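Project Report: A Task Planner for Board Assembly in Simulation

Stendus Lab Course, Spring Term

What we set out to do

When our group picked this project in April, the plan sounded simple enough. We wanted a robot arm in simulation to work through a short list of jobs at a task board, and we wanted the list itself to be something you could change in a text file without touching the code. We called the planner Skoner, after the folder it happened to live in, and the name stuck.

Skoner sits on top of two pieces we didn't write ourselves. Drornura is the simulator the course gives everyone, with the plant room, the table and the task board already built. Azar is the motion library, and it takes a target pose and gives back a joint path (or an error, and we got to know its errors very well!). Our part is everything in between: reading the task file, checking which step can run next, asking Azar for a path, and deciding what to do when the answer is no.

How a step works

Every step has a start condition, a target and an end condition. For a placing step, the target is the yellow outline marked on the tabletop, and the end condition compares the position of the part with the middle of that outline. We first read part positions straight from the simulator, which felt a bit like cheating, so in the second half of the term we swapped in estimates made from the rendered views. That change took far longer than we had planned for, but it taught us the most.
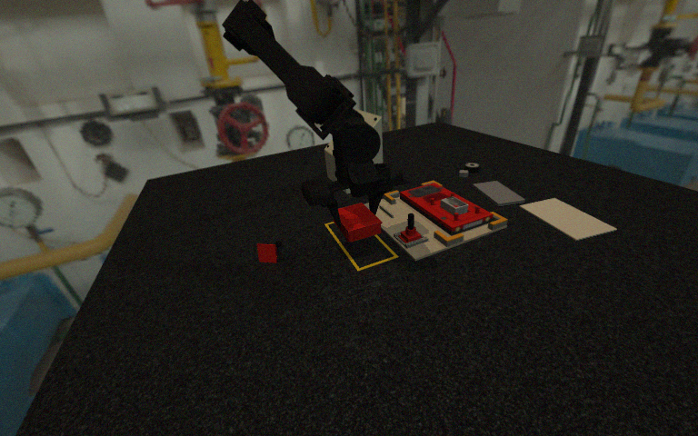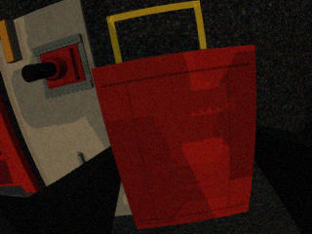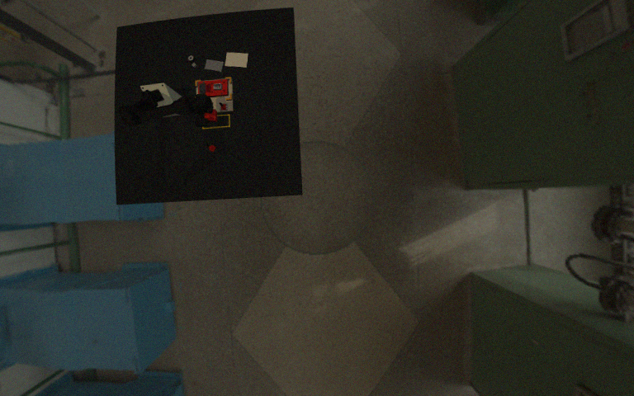
Figure 1. Three rendered views from the simulation. The last one looks down on the table and the task board.

What gave us trouble

Color was our first idea for finding parts, and it was not a great one. So much on and near the board is red that a simple threshold would happily join a loose part to the panel behind it. We ended up using color only to suggest regions and then comparing the shape of each region with the part models. The black arm over the black tabletop caused a second problem, as our mask for the arm kept leaking out into the table. We now build that mask from the joint angles instead, and it is both faster and much steadier.

The other long evening (there were several) went to replanning. If Azar failed to find a path, our first version just asked again with the same target, up to 4000 times, and the log files were quite something. The current version tries 17 approach angles, and if none of them works it puts the step back in the queue and moves on to another one that is ready.

Results so far

We ran 346 trials with the final task file, changing the starting positions of the loose parts each time. With positions from the simulator, the planner was dependable and most failures came from the grasp itself. With estimated positions it did worse, mainly when the gripper hid part of the board – we had expected that, though we had hoped for a smaller gap. We still have 2 open bugs, both in the code that puts a step back in the queue.

What we would do next

We would like to keep a short memory of where each part was last seen, so that a hidden part isn't treated as a missing one. The task file format could also use a proper checker, as a single misspelled part name currently stops the whole run. The code and the task files are in the course folder under Skoner, and the readme explains how to start a run from a saved state.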